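Community Radio and the Local Hip-Hop Program
Speaker notes, Wilura Arts Centre, Sunday session, 10 a.m.

Slide 1. Opening
Acknowledge the host organisation and the Pusham station staff. State the purpose of the talk: to report on the first season of the Corance program, which broadcasts unreleased rap and spoken-word recordings by artists living in the Pusham district.

Slide 2. Submissions
The station received 348 recordings before entries closed in August. Of these, 100 were selected for broadcast. Selection was conducted without artist names attached, and each track was heard by 2 listeners before a decision was recorded. Pause for questions on eligibility.

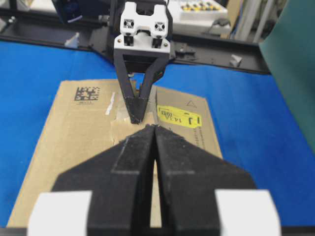
Slide 3. Licensing and samples
Uncleared samples remain the most common ground for refusal. Artists were invited to resubmit with a replacement beat, and the station's guidance note has been rewritten in plain language. Refer the audience to the handout. Do not offer legal advice from the floor — direct individual enquiries to the licensing desk.

Slide 4. Language standards
Explicit tracks are scheduled after 9 p.m. An edited version may be supplied for daytime play. The program does not edit an artist's verse on the artist's behalf.

Slide 5. The Esfahani collection
Introduce the donated mixtapes and demo cassettes now held at Wilura. The catalogue lists 1,641 items, many with handwritten track lists and no date. Digitisation is proceeding by label, then by neighbourhood. Play the short excerpt here and allow it to finish before speaking.
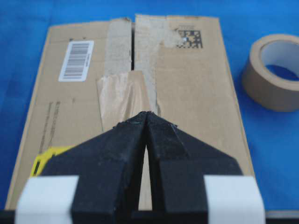 Flattened cardboard box on blue fabric, with tape residue along the seam.

Slide 6. Second season
Submissions reopen in autumn. Producers will be credited on air alongside vocalists, a change requested by several entrants. Live cyphers will be recorded in the centre's small theatre, subject to funding.

Slide 7. Questions
Repeat each question into the microphone for the recording. Entry forms are available at the front desk.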